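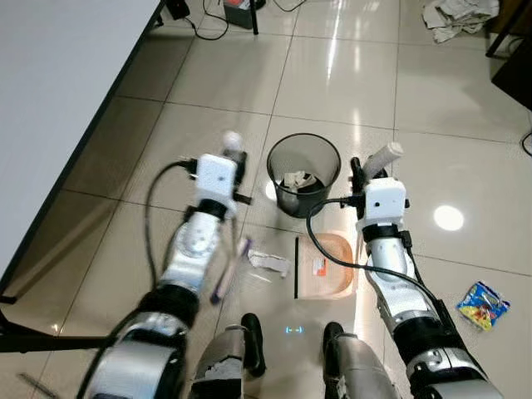

The beige tile, discussed under item 3.

BRURELL COURT RESIDENTS' ASSOCIATION
Minutes of the regular meeting, 1/22/22
Ground floor lobby

Present: Letay Gebretsadik (chair), Serpil Tekin, Zewditu Woldegiorgis, Liya Berhe, and residents of 13 units.
Apologies: Kiros Tufa, who sent a letter.
Minutes taken by Serpil Tekin.

1. Minutes of the last meeting
Approved with one correction. Zewditu did not "storm out" in August. She left at a normal speed to move her car. The secretary regrets her choice of verb.

2. Letter from Kiros Tufa
Read aloud by the chair, all four pages. Kiros supports the lobby floor, opposes the lobby rug, and would like the laundry room radio returned to the station it was on before. He asked that his views be entered in full. The letter is attached to the paper copy, and residents may read it there at their leisure.

3. Lobby floor
Letay reported that the tile is paid for and that the bill from Trorner came in $404 over the estimate. Trorner puts the difference down to "edges." Liya asked whether the lobby had edges when they came to measure it. Letay will write and ask.

Discussion of the shine. Unit 6 finds it elegant. Unit 10 finds it like living in a dentist's office and said so twice. Zewditu pointed out that the sample passed around last year was just as glossy, and that Unit 10 had called it "very nice" at the time. Unit 10 said it was a small sample.

Motion (Woldegiorgis, seconded Berhe): leave the floor alone for a year and see if we get used to it. Carried, Unit 10 against.

4. Rug
Three residents have offered a rug. All three rugs are currently in use in their homes, and all three residents are shopping for new ones. Decision put off. Anyone with a fourth rug is asked to keep it.

5. Mailboxes
The lock on the parcel cupboard sticks. Ulleo Lock & Key can come out but will not say when. In the meantime, lift the door slightly, turn the key left, and push with your knee. Liya gave a demonstration and the cupboard opened on her third try. The meeting applauded.

6. Elevator music
Unit 6 asked if the elevator could have music. The chair reminded the meeting that the building has no elevator. Unit 6 said that was going to be the second part of the question.

7. Stairwell lights
The timer now gives you enough light to reach the second floor if you are young and not carrying anything. Zewditu has found the dial and will set it to something kinder. Agreed without a vote, which the secretary believes to be a first.

8. Garden beds
The Ní Mhurchú nursery will hold our shrub order until spring. There was a long exchange on whether hydrangeas are "too much." No motion was made, though several were threatened.

9. Any other business
Liya wanted to know who keeps propping open the side door with a phone book, and where they found a phone book. No one came forward. The book stays with the chair until claimed.

Action items
Letay: write to Trorner about edges. Reply to Kiros, briefly.
Zewditu: stairwell timer.
Liya: call Ulleo again.
Serpil: type this up.

Next meeting to be posted on the board by the mailboxes. Please bring your own chair, and please take the same one home.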